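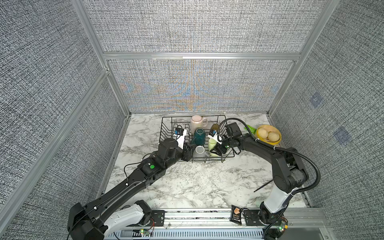 Can the recordings be used to train a wake-word model?
Only for the noise side. The set holds cabin noise and music playback with no speech, so it has to be mixed with a separate voice corpus before training.

Flustodov Cabin Audio, data card

Summary
Flustodov is a set of audio recordings made inside parked and moving passenger cars. It was built to test echo cancellation and noise reduction in built-in infotainment systems. Each recording pairs the signal sent to the car speakers with what the cabin microphones picked up.

Contents
The set covers 5 vehicles, each with 5 microphone positions: driver visor, passenger visor, center console, rear left headrest and rear right headrest. There are 40 sessions in total. A session is 10 minutes long and has one fixed combination of speed, window state, fan level and playback source. Sessions are not split evenly between vehicles. The two Bravel hatchbacks have the most, and the Schouten wagon has no highway sessions.

File layout
Audio is stored as uncompressed mono WAV, one file per microphone, plus a stereo file for the playback reference. All files in a session start at the same sample. Names follow the pattern vehicle_session_position.wav, in lower case. The sessions.csv table gives speed band, road surface, fan level and window state.

Loading
The Standura loader reads a session folder and returns the microphone channels in the order listed under Contents. Without the loader, sort by the position field in sessions.csv. Do not sort by file name. The alphabetical order puts the console channel first and breaks any script that expects the driver channel there.

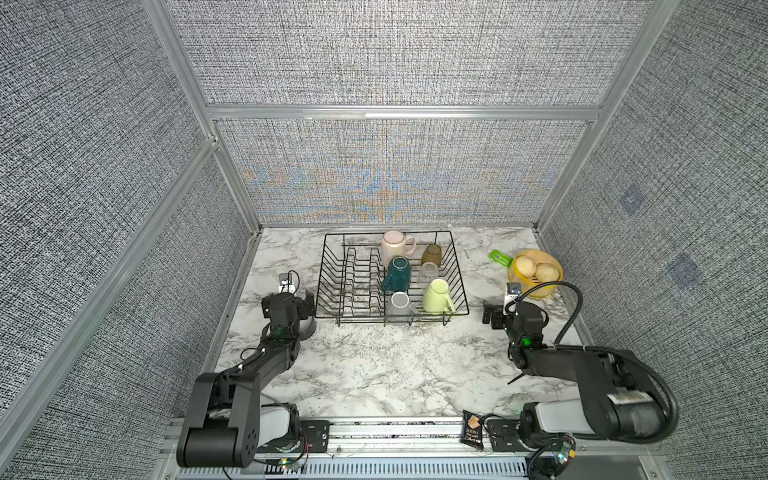

Resampling is left to the user. If the reference and microphone files are resampled separately, use the same filter for both, or the delay estimate will drift.

Known problems
Rear headrest channels in the Schouten wagon clip on low bass notes at high volume. These sessions carry the flag clip=1 and were kept.
Fan level is the number shown on the dashboard and does not mean the same airflow in different cars.
In two sessions the reference file ends before the microphone files. The loader trims to the shorter length.
Road surface labels were entered by hand. "Rough" covers both gravel and worn asphalt.

Changes
The July release fixed swapped visor channels in one Bravel car. Results computed on earlier copies should be run again for that vehicle. File names did not change, so compare checksums against the list in the root folder.

Not included
Impulse responses, speech, GPS tracks, CAN bus logs.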